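Success rate drops when I add objects the policy never saw?

Maeve Lenihan
Training a pick and place policy on a kitchen table setup, 137 demos. Fine on the training layout. As soon as I put in extra stuff it goes for the wrong thing or just hovers. Saw the Hultstead writeup saying randomizing clutter fixes this, anyone reproduced it?
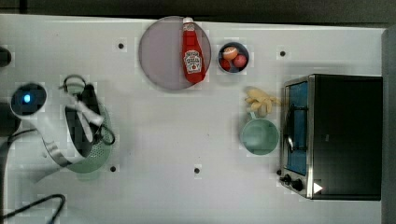
Top view, ketchup bottle on the plate, gripper over the colander.

More demos, or diferent demos?

Fiachra Buckley
Different. We went to 208 with the same layout and got nothing for it. Then moved every object between demos, same total, and held-out layouts got a lot better. Didn't match Hultstead's numbers but same direction. Check your eval too, 2 trials per layout tells you nothing.

Adi Wattimena
more demos always helps imo

Cormac Costello
What Fiachra said. Also vary where the arm starts, we forgot and it memorized teh first move. Ours was on Nelline, no idea about other codebases. Can post the config Saturday.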